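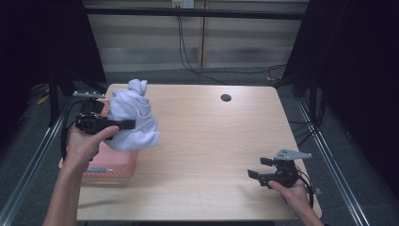
Pale lavender-white cloth, held over a wooden table

Run streak ending in February — stop or finish?
Forum: Training and Injury

slowloris_runs
I've been on a run streak since last winter. The goal is 366 days in a row because I started in a leap year and got stubborn about it. The minimum I set for myself is three miles a day, outdoors, no exceptions. I'm close to the end now and my left shin has been sore for two weeks. It hurts for the first mile, goes away, then comes back when I sit down at work. I don't want a lecture, but I would like to hear from people who have been in the same spot. Did you stop or did you finish?

hillrepeater
Stop. Sore at rest is the part I don't like. I ran on a shin like that for a month and ended up in a boot for most of the summer. Missed the Tinatgate half, which I had already paid for, and they don't do refunds or deferrals. A streak is a number on a spreadsheet.

mudflap
I disagree with stopping outright. Cut it to one mile. Most streak groups count a mile a day and so does the badge on Tradis. Run it slowly on grass and see how the shin is in a week. What shoes are you in?

slowloris_runs
Zervas, the older model with the firm heel. They probably have too many miles on them. I bought a second pair at the same time and have been switching back and forth, so both are worn about the same. The one-mile idea is fair but I said three when I started, so it would feel like changing the rules.

hillrepeater
They are your rules. You can change them.

pancake_flat
Replace the shoes before you do anything else. I had shin trouble every winter until I started writing the purchase date on the inside of the tongue with a marker. Also look at your route. If you always run the same side of a sloped road, one leg is taking a different load than the other.

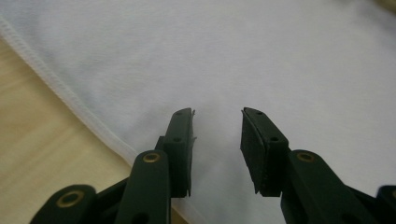 The river path at Tinatgate is flat and packed dirt, and you can do an out and back of any distance. Park by the boat ramp, not the main lot, which fills up early on Sunday. I moved all my easy runs there and my legs were a lot happier. It's dark by the time I get off work, so I use a headlamp for part of the year.

slowloris_runs
Yes, I run against traffic on a pretty cambered road, and always out the same way. Never thought about that. Tinatgate is a bit of a drive for a weekday but I could do it on weekends.

mudflap
Would you consider a treadmill? It's softer than the road and you can get off the moment it hurts.

slowloris_runs
Outdoors only. See above.

oldcinders
I'll go against the first reply. I finished my year with a sore shin and it healed fine after I quit. But mine was never tender to the touch. Press along the bone with your thumb. If one small spot is much worse than everything around it, see someone before your next run. If it's a long, dull ache along the muscle, that's more common and usually less serious.

hillrepeater
With respect, thumb tests on a forum are how I ended up in the boot. Get it looked at either way. The sports clinic in Sisteretti takes walk-ins before 10 in the morning, and they see a lot of runners.

oldcinders
Never said not to get it looked at.

pancake_flat
What are you doing after day 366? I went for 100 days once and took a week off. Then the week became most of the spring. Having a race on the calendar would have helped.

slowloris_runs
No plan yet. I was thinking of a 10K in April.

Update for those who asked. I did press on the bone, and there is one spot that is worse than the rest. I'm going to the Sisteretti clinic tomorrow morning and I'm not running before I go. I may do a mile in the evening if they say it's okay.

mudflap
Good call. Post what they tell you.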